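Ovbridge College
Department of Home and Consumer Studies
Student Project Report

Sorting and Storing Mixed Tableware in a Shared Kitchen

Submitted 15/04/2022

Summary

This report presents the results of a student project on the use of mixed tableware in the shared kitchen of the Clalano residence. The project examined whether plates, bowls, mugs and cutlery that do not match one another can be set out, cleared and put away in a consistent manner by residents who have received very little instruction. Over the project period, 1,170 returns of single pieces to the shelves were recorded. Of these, 774 were made to the assigned place. The report describes the tableware, the layout of the settings and the storage plan, and makes recommendations for the kitchen at Clalano and for the smaller kitchen at Ulleck.

1. Background

The tableware in the Clalano kitchen was not bought as a set. Pieces were added whenever others were broken or went missing, and by the start of the academic year the cupboards held several styles with different rim widths and depths. Residents reported that stacks leaned, that bowls were placed under plates, and that forks and spoons were left in whichever container was nearest the sink.

An earlier class project, completed in August, had recommended replacing everything with plain white tableware. The housing office declined on grounds of cost and asked whether the existing pieces could be organized instead. The present project began from that request. It was agreed at the outset that no piece in usable condition would be thrown away and that only cutlery trays and shelf labels would be purchased.

2. Aims

The project had two aims. The first was to determine which pieces can be combined in a stable place setting for one person. The second was to design a storage plan that residents could follow without a written guide in hand.

Questions of washing and hygiene were outside the scope of the project. They are covered by the residence handbook, and the project team did not alter any of the practices set out there.

3. Materials

The pieces used in the layout work were drawn from the general stock of the kitchen. They included plates in orange and in a dark green shade, bowls in orange and white, mugs in gray and pale green, and metal forks and spoons. Some of the spoons have handles of a warmer, brass-like color. In the early weeks these were treated as a separate group, but residents did not make the same distinction when putting them away, and the separate group was dropped.

The tableware was labeled on the underside with small removable stickers supplied by Lapiņa, a local office supply store. Stickers from the first batch came off during washing. A second type with a stronger adhesive was used from the third week onward, and the records from the first two weeks were excluded from the totals given in this report.

Storage consisted of six open shelves. The shelves are fixed and could not be moved, which limited the height available for mugs. The top shelf cannot be reached comfortably by all residents and was therefore reserved for spare pieces.

4. Method

Layout work was carried out on tabletops before any change was made to the shelves. Pieces were set down in different combinations and examined for three conditions: whether an upper piece sat flat on a lower one, whether the rim of the lower piece remained clear enough to be gripped, and whether the cutlery could lie beside the setting without reaching over the table edge.

Two basic arrangements were carried forward. In the nested arrangement, a bowl stands on a plate, with a fork and a spoon placed next to the plate. In the open arrangement, the plate is left without a bowl, and the bowl stands to one side, where it may also hold the cutlery. A mug was placed behind or beside the plate in both cases.

The orange plate received particular attention. It has a shallow rim and a glossy surface, and residents had described it as awkward to pick up from a flat table. It was placed at several positions on the work surface, including close to the front.

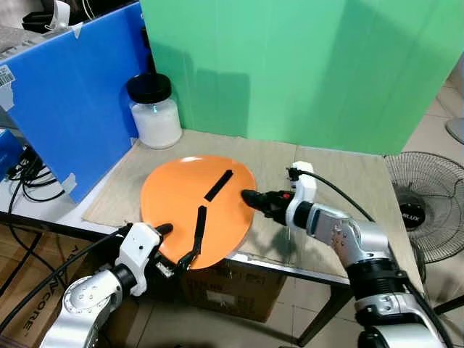
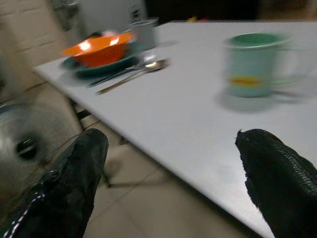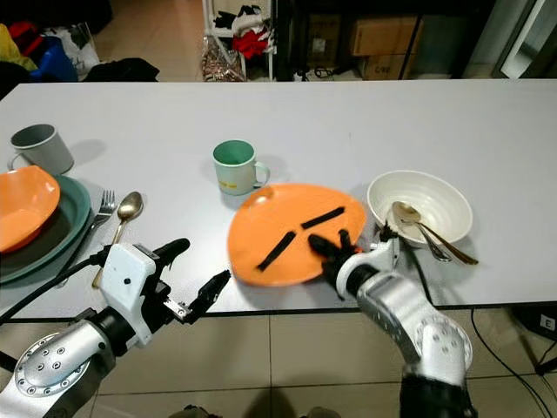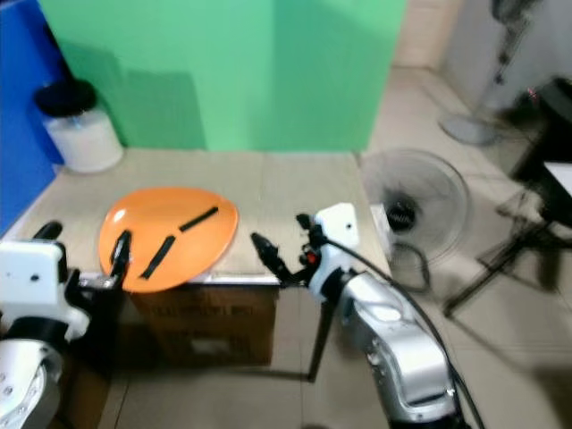
Figures 1 to 4. Orange tableware during layout work: the plate (Figures 1, 3 and 4) and the bowl resting on a darker plate (Figures 2 and 3).

After the layout work, each type of piece was assigned a place on the shelves. Residents were told only that the shelves had been labeled. Returns were checked twice a day, once after breakfast and once in the evening, and entered on a printed sheet. A return was counted as correct if the piece was on its assigned shelf and in the assigned stack. A piece on the correct shelf but in the wrong stack was counted as incorrect. This rule was stricter than the one used in the August project, and the two sets of results should not be compared directly.

5. Results

5.1 Place settings

The nested arrangement took up less of the table and was preferred for everyday meals. A bowl on a plate leaves the rim of the plate available for lifting, and both pieces can be carried away together. In Figure 2 the dark rim extends beyond the orange bowl, with the fork and spoon side by side on the table next to it. This was adopted as the standard setting for the residence.

The open arrangement was judged better for serving, when several people approach the table from different sides and the plate must remain free. Placing the cutlery in the bowl, as in Figure 3, kept the pieces together. However, long handles project over the rim, and a light bowl can be disturbed if a sleeve or hand catches one of them. The arrangement is therefore recommended only for the heavier bowls in the stock.

Mugs presented few difficulties on the table. The most useful finding concerned handles. A mug set with its handle facing outward could be picked up without reaching across the bowl. Where mugs stood behind the plate, residents tended to move them to the side before eating, and the standard setting was changed to reflect this habit.

5.2 Position on the table

Plates placed at the very front of a surface were easy to take hold of from below, but were also the most exposed to being knocked. In Figure 4 the near edge of the plate extends slightly past the board on which it stands. The project recommends that this position be used only while a plate is being handed over or cleared, and that a hand's width be left free at the front of the table during meals.

5.3 Returns to the shelves

Of the 1,170 returns recorded, 774 were to the assigned place, or 66 percent. Of those correct returns, 548 required no straightening of the stack at the time of checking. The remaining 396 returns were incorrect.

Plates were returned most reliably. Residents appeared to follow color even where the labels were hidden behind a stack, and the orange plates were seldom mixed with the dark green ones. Bowls were less consistent. The orange bowls were often placed on top of the orange plates, which matched the standard place setting but did not match the storage plan. Because this occurred repeatedly and caused no damage, the plan was revised so that the two stacks stand next to each other.

Cutlery accounted for a large share of the incorrect returns. Forks and spoons were placed in the same compartment, particularly in the evening, when the tray was fullest. Replacing the narrow tray with a wider one improved the result in the last two weeks, though the period was too short to support a firm conclusion.

6. Discussion

The results indicate that color is a useful guide to storage, even when it was not chosen for that purpose. The stock at Clalano was assembled by chance, yet its stronger colors gave residents a cue that the printed labels did not always provide. The paler pieces, including the white bowls and the gray mugs, were recognized by shape. The project did not test what would happen if a second strong color, such as red, were added to the shelves.

Several limits should be noted. Returns were checked at fixed times, and pieces may have been moved by a later user before the check took place. The number of residents present varied during the examination period. The layout work was conducted with one setting or a small number of pieces at a time, and the recommendations for table position may need to be adjusted for larger gatherings.

A further matter concerns chipped pieces. The project had no agreed standard for withdrawing a bowl or plate with a damaged rim. Two bowls were withdrawn at the discretion of the project team. A written rule would be preferable.

7. Recommendations

The following measures are proposed for the Clalano kitchen.

Keep the nested arrangement as the standard setting, with the mug beside the plate and its handle outward.

Store orange plates and orange bowls in neighboring stacks on the same shelf.

Use the wide cutlery tray and mark the compartments with outline drawings of a fork and a spoon.

Limit bowl stacks to a height at which the lowest bowl can be removed with two hands.

Adopt a written rule for the withdrawal of chipped or cracked pieces.

The kitchen at Ulleck has fewer shelves and no space for a wide tray. The first two measures may be introduced there without change. A hanging container for cutlery should be tried before any purchase is made.

8. Records

The completed checking sheets and the shelf plan have been deposited with the department office and may be consulted on request. The label template is stored with the sheets. Remaining stickers were handed to the housing office for use at Ulleck.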